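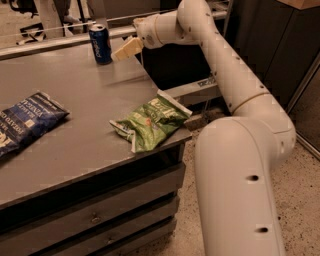 Figure 3. The arm at the snack counter, one finger beside the base of the drinks can. Two bags of crisps share the worktop.

Research > Machines at Home > Household Chores
9 min read

4.2 Putting away the snacks

We have been asked many times, mostly by our own families, when a machine will be able to clear up after people at home, and we are fond enough of the question to give it a whole section. The chore we settled on is a very plain one: pick up what has been left on a worktop and put it where it belongs. We call the set of tasks Willham, after the street where Clodagh Hayes first wrote the list, and it runs to 11 chores in all. Over the winter and into February we made 3269 attempts across the set, of which 657 were at the snack counter.

A can is a kind thing to give a beginner. It stands up by itself, it is the same shape from every side, and it doesn't much mind where it is held, so long as the fingers come in level and don't catch the base on the way. Most of our trouble with cans came in the approach, when a fingertip arrived a little low and nudged the can before closing. 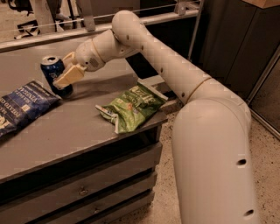
Figure 4. Both fingers closed on the middle of the can, with the bags on the worktop.

Crisp bags are another matter altogether, and we would gently ask anyone who thinks the problem solved to spend an afternoon with one. A bag has no proper top. It slides when pushed and folds when pinched, and the shiny surface gives the vision software (we used Vusutwood throughout) a different picture each time the light shifts. The crimped seal is the best place to take hold, as any child knows, but finding it on a crumpled bag lying askew took our planner longer than any other step. Squeezing harder helped with the lifting and was dreadful for the crisps.

Our answer to the families, then, is a cautious one. We would trust the arm with the cans today, if someone stayed in the room. We would not yet leave it alone with the bags, and Section 4.3 goes into the grip settings that might change our minds.

Comments (3)

Edmund Wróbel: Lovely to read a paper that admits to broken crisps. Did you try full bags against half-empty ones? I'd expect the air to matter a good deal.

mags_t: My husband can't manage the bags either.

Clodagh Hayes: Thank you, Edmund! We did, and the table is in the appendix. Half-empty was much the worse of the two.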